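Papers > Store Access > Section 4

Abstract Methods Results References

4. Cart choice and aisle width

We asked shoppers at the Furnton and Datitz stores which cart they took and why. Of 1000 forms handed out, 699 came back, most of them from Furnton. Small carts won in narrow aisles - no surprise. Seventeen forms had no store name, left out. Arabzadeh's scoring used thruout.
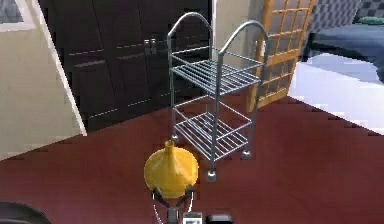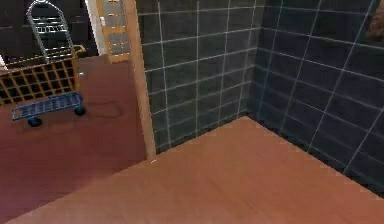
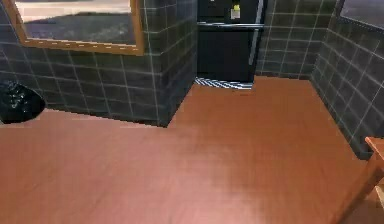 Figure 4. Rendered views: two-tier rolling cart; shopping cart with blue lower tray; room with reddish-brown floor.

Older shoppers leaned on the handle more than they pushed. Same finding in the Rondau survey, though the question there was worded diferently. Thursday mornings were slow at both stores - few forms, so treat with care.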